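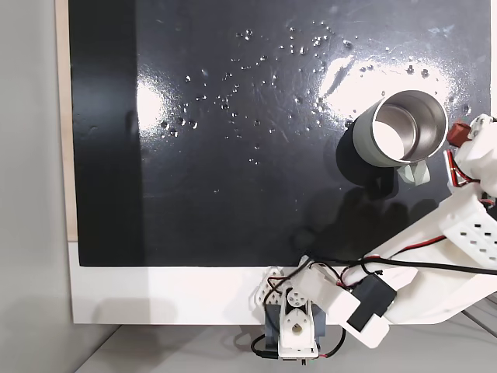
The Neltus arm at the bench, with mug and water drops.

Right, the Neltus kit. Been asked three times this month if it's worth the money so here goes, quickly, before the shop opens at 17 past – don't ask.

Short version: yes, but not for the reason on the box.

The box says "home helper". It isn't one. It's a small white 3D-printed arm with servos and wires you can see, and it wants to be bolted to something. Anyone buying it to clear up after breakfast will be cross by lunchtime. Sárközi sell a sealed unit for that sort of person, all smooth covers, 2986 with the stand, and when a joint goes you post the whole thing back and wait. I had one. I waited.

The Neltus you mend yourself. That's the product, as far as I'm concerned. Bracket cracks, you print another. Servo dies, two screws and a plug. Jaanus Paju, who runs the repair evenings in Clesville, reckons he could teach a twelve year old to swap one, and I beleive him.

Complaints. The cables. Red and black, looping all over the arm, and the kit gives you nothing decent to tidy them with. For this money I want clips. Manual is thin as well – the wiring page is good, the rest reads like it was written on a bus. And please, a drip guard. People will try these things with cups and mugs, there will be water, and open servos near water make me nervous. Kellach do a cover as an extra. Should be in the box.

My bigger grumble is with the reviewers. They all mark it down for looking unfinished. So does a bicycle if you think about it, you can see teh chain. I would sooner own a thing with its works showing than a pretty one I'm not allowed to open.

Buy it if you own a screwdriver. If not, borrow one first and see how you get on.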